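Review: the Jetden tabletop simulator, as shown at the Ekanayake open day
12/11/2020

The Ekanayake training centre opened its doors to schools and small firms this month, and our reviewers attended the demonstration of Jetden, a simulator for teaching the handling of small parts with a robot arm. The session was led by Nazma Navaratnam, head of instruction at the centre.

Jetden places a single arm over a square work board in a furnished room. Users may set out pegs, blocks and rods as they wish, save the layout and return to it later. Ms Navaratnam began with the sorting exercise supplied with the basic licence, which costs £628 per year for one classroom.

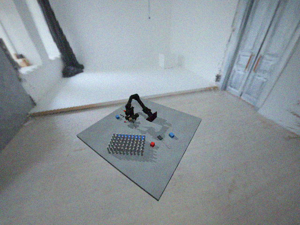

The controls are plainly labelled and a new user should manage them within one lesson. Visitors were invited to take a turn, and most were able to direct the arm without help. Shadows are drawn with care, which assists in judging height above the board. Wall and floor surfaces are grainier than we would expect at this price.

We have two reservations. The printed manual runs to over 400 pages and has no index. Loading a saved layout was also slow on the centre's older machines, a point that Chathurika Wanigasekara, who manages the computer rooms, acknowledged when asked.

The full licence, at £1306, adds shared layouts and a marking tool for teachers. Colleges with several groups should consider it. For a single class, the basic licence is sufficient.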